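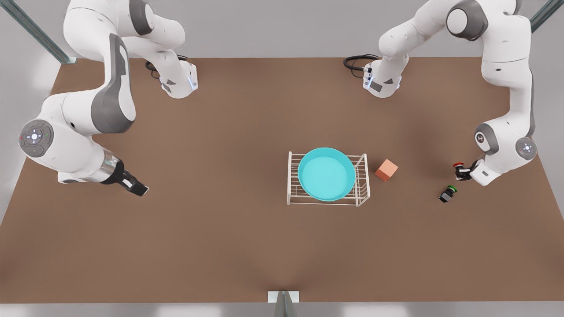 Worktop with brown matt surface and two white arms at the far side.

Drastdale Workshops, Unit 51
Premises safety inspection: checklist and comments
Inspected by: Sofia Figueiredo
Countersigned: Eckhard Engelhardt
Thursday, started 9.15 am

Key: S = satisfactory, A = action needed, N = not applicable, R = repeat item from the last inspection

1. Access and walkways

1.1 Front entrance clear and door closes fully: S
1.2 Mat flat, no curled edges: A
The corner nearest the hinge has lifted again. Tape was used last time and has come away. Replace the mat.
1.3 Main aisle free of stored goods: S
1.4 Rear corridor free of stored goods: A, R
Flattened cardboard stacked against the wall opposite the toilet. It was moved while I was there, but it was also moved while I was there in March. The Chuang delivery comes in through this corridor, so the packaging tends to stay where it is opened. A cage outside would solve it.
1.5 Step edges marked: S

2. Fire

2.1 Extinguishers in place and in date: S
2.2 Extinguisher signs visible: A
The one by the kitchenette is hidden by a coat hook and whatever is hanging on it. Move the hook.
2.3 Call points tested on rotation: S
Log is up to date and legible.
2.4 Fire doors close onto the latch: A
Door between the store and the corridor stops short by a finger's width. The closer needs adjusting — it isn't the frame, as reported earlier.
2.5 Emergency lights: S
Tested for 30 minutes. All stayed on.
2.6 Evacuation notice shows the correct assembly point: A
Still gives the old car park. New notice to go up at both exits.

3. Electrical

3.1 Fixed wiring certificate on file: S
3.2 Portable appliances labelled: A
Kettle and desk fan have no label. Fan taken out of use until tested. Kettle likewise, after some discussion.
3.3 No extension leads plugged into other extension leads: S
3.4 Distribution board accessible and labelled: S
Circuit list retyped by Eckhard and much easier to read.
3.5 Outside socket cover intact: A
Hinge broken. Isolated at the board, tag number 238.

4. Storage and racking

4.1 Load notices displayed on each bay: S
4.2 Uprights free of damage: A
Dent at shin height on the bay nearest the roller door. Within the permitted limit when measured, but to be measured again next time. Paint the date beside it.
4.3 Heavy items on lower shelves: S
4.4 Ladders tagged and checked: S
The short Omska steps have a worn foot on one side. Spare feet are in the store. Passed once the foot was changed.

5. Cleaning products and substances

5.1 Data sheets held for all products: A
No sheet for Purnix floor cleaner. The sheet in the folder is for the product used before it. Ask the supplier and file under P.
5.2 Products in original containers: S
5.3 Locked cupboard locked: S
5.4 Gloves available in more than one size: A
Large only.

6. Welfare and first aid

6.1 First aid box complete: A
Eyewash out of date, plasters low. Order both under account code 554.
6.2 Names of first aiders displayed: S
6.3 Hot water at hand basins: S
6.4 Toilets clean and in working order: S
Cubicle lock stiff but works.
6.5 Fridge clean: S

7. Outside areas

7.1 Yard surface even: A, R
Pothole by the drain has been filled with loose stone, and this has spread over the path. Needs a proper repair by the landlord. Eckhard to write again and enclose the earlier letter.
7.2 Gutters and downpipes: S
7.3 Outside lights: S
7.4 Bins closed and away from the building: A
Bins are closed but stand right under the office window. Move to the fence side.

General comments

Record keeping is better than it was and the test logs could be followed without asking anyone. The two repeat items are the ones I would like dealt with first — the rear corridor because it is an escape route, the yard because it gets worse with each frost.

Items 2.4 and 5.1 to be closed within the month. Please send a note when each one is done and keep the receipts with this sheet.

Signed copy in the green folder, reception.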